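The drawer problem, continued

When I last wrote, the planner was refusing to close the drawer, on the grounds that the drawer was already closed. It wasn't. Trumitz, our task layer, keeps its own list of what is open and what is shut, and it trusts that list far more than it trusts its eyes. I know people like this.

I spent most of May reading logs. Of 636 attempts, 149 ended with the arm stopping politely a short way off and reporting success. The grasp code was fine. The perception node was fine too, or at least no worse than usual. The trouble was that Cilmont publishes the drawer pose in the camera frame, and the planner was reading it 2 updates late, by which time the wrist had moved and the drawer had, on paper, moved with it. 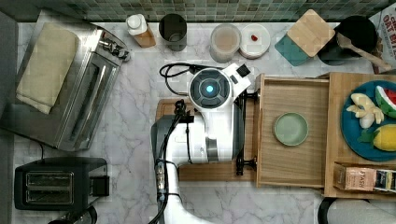 So I did the dull thing and stamped every pose with the time the picture was taken, then made the planner look up the arm's position at that same moment. It came to four lines of code. I'd rather not say how long it took to find them — there was an evening when I rewrote the whole retry logic first, and it is very nice retry logic, and it is now never called.

Still to do: the state list needs to expire. If nothing has looked at the drawer lately, the planner should have to go and check. I've got a branch called Doherty that does this, though at present it checks so often that it never gets round to pulling anything. Gromton's simulator says it works perfectly, as it did with the last version.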